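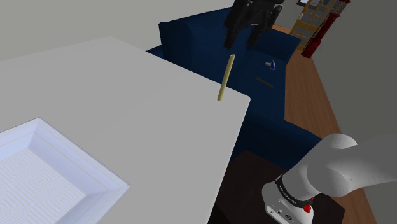
Renham asks whether a success rate from simulated runs means anything if every run starts from the same room layout. That's more or less my problem too, so I'm putting it all in one post.

I'm trying to repeat a result from the Findora write-up. They train a policy on 2,000 simulated episodes of tabletop tasks in a living room setting, then test it on 100 episodes with the starting positions of the objects shuffled. My copy does fine on wide, flat objects. On the thin upright rod it succeeds in 39 of the 100 test episodes, and their number is a lot higher. Same arm model, same learning rate, same episode length. Has anyone gotten close to theirs, and what did you change?

6 min read

Willach

Check how you shuffle before you touch the training. The write-up says positions are "randomized on the table" and leaves it there. I read that as the whole tabletop and got a number in the same range as yours. Later I found in their config that objects are kept away from the edges by a fixed margin. A rod standing near a corner is a harder case, and if your test set has many of those the two rates can't be compared.

Do this:

Log the start position of the rod for every test episode.
Split the results into near edge and not near edge.
Report both.

When I did that, most of my failures were in the first group. The rest came from the fingers closing a little early and tipping the rod over. I lowered the approach speed for the last part of the motion and that helped, but then it's no longer their method and you should say so if you publish it.

Also run 4 seeds. One seed on 100 episodes moves around more than people expect - mine differed by over ten points with nothing changed.

On the layout thing, Renham is right to ask. With the furniture fixed, the rate tells you about that room. I would still report it, with the layout stated.

Govindasamy

Could be friction. The default in my simulator was too low and everything thin slid out of the fingers. I raised it and it got better, don't remember the value. Didn't try their config.

Renham

Thanks, the edge split is useful. I had the same margin problem and hadn't noticed it. I'll rerun with two room layouts and post both rates in September when I get time on the cluster again.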